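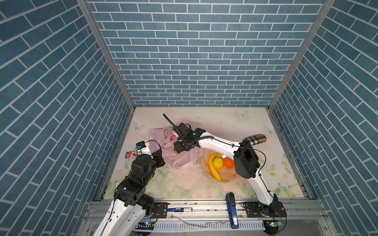 El tapete de las rosas, con sus migas y una bolsa rosa encima.

Plastilina, un tapete con mariposas y la eterna cuestión de las migas

El tapete de flores ha vuelto a la mesa y con él ha vuelto la temporada de plastilina, que en el taller de Ukine empieza cuando aprieta el calor y ya nadie quiere recortar cartulina. Quienes estuvisteis el año pasado lo recordaréis: fondo crema, rosas de color rosa y melocotón, mariposas azul pálido. Lo elegimos en su día por votación. Ganó por un solo voto a uno gris liso que habría disimulado bastante más, y los partidarios del gris siguen mencionándolo cada vez que hay que barrer.

La plastilina tiene fama de material inocente. Luego uno se pasa la tarde del viernes rascando bolitas del suelo con una tarjeta caducada y va revisando la fama. Este curso el recuento de daños incluye dos cojines, una suela de zapatilla y el manual de la fotocopiadora, que de todas formas estaba en alemán.

Por si sirve a las familias que quieran seguir en casa, ahí van unas cuantas costumbres del taller. Trabajamos con pocos colores a la vez. Con dos o tres que se lleven bien (amarillo y naranja, por ejemplo) se puede amasar una tarde entera sin desgracias; con seis, a la media hora hay una sola masa marrón y un autor muy satisfecho. Lo que no se está usando se queda en un recipiente de paredes altas. El barreño de casa vale, la ensaladera buena también, aunque conviene preguntar antes.

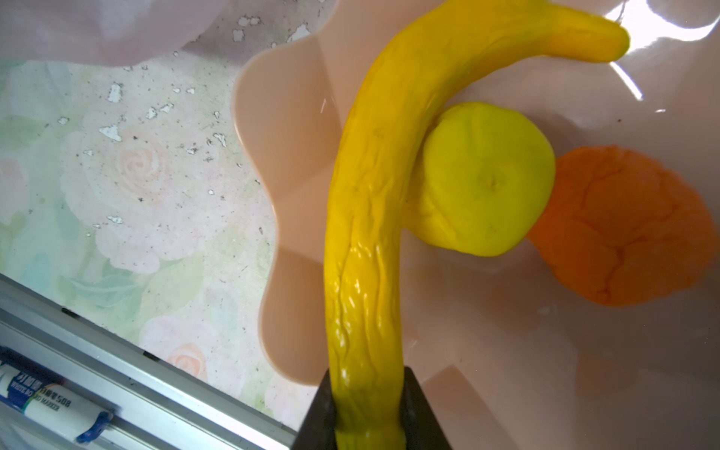
¿Se puede recuperar la plastilina que se ha agrietado?
Casi siempre, si no lleva meses al aire. La de base de agua se amasa con los dedos húmedos, poco a poco, y se deja reposar una noche en un bote bien cerrado. La de base de aceite solo pide calor de manos y paciencia. Si se deshace en arena, a la basura y sin discursos.

Sobre las formas hay menos que decir, porque cada cual trae su repertorio. El churro sigue siendo el rey. Del churro sale la serpiente, de la serpiente el caracol y del caracol, con un golpe de palma, la pizza. La bola es la otra gran escuela: aplastada es galleta, con un dedo hundido es un ojo, y tres bolas juntas son un muñeco de nieve aunque sean verdes. En el taller de Aguirre, que nos lleva un año de ventaja, ya hacen dinosaurios con dedos. Les felicitamos con los dientes apretados.

Queda el asunto de recoger. La regla es vieja y se cumple a ratos: primero las piezas grandes al recipiente, después las bolitas sueltas, y al final el tapete se sacude fuera, en el patio, a favor del viento. Lo último lo añadimos en junio por motivos que los presentes conocen. Las migas blandas se quitan mejor apretándolas con una bola grande de plastilina que con el cepillo, que las aplasta y las reparte con gran sentido de la justicia.

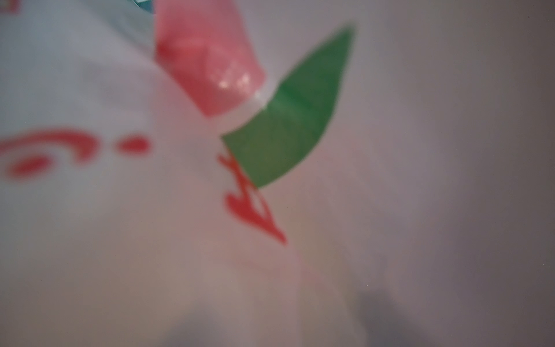 Y después, las bolsas. Agradecemos de verdad las que habéis ido trayendo, pero ya hay 19 en el armario y dentro de cada una hay otra. Para guardar plastilina sirven un rato; de un viernes a otro es mejor un bote con tapa. Se aceptan botes.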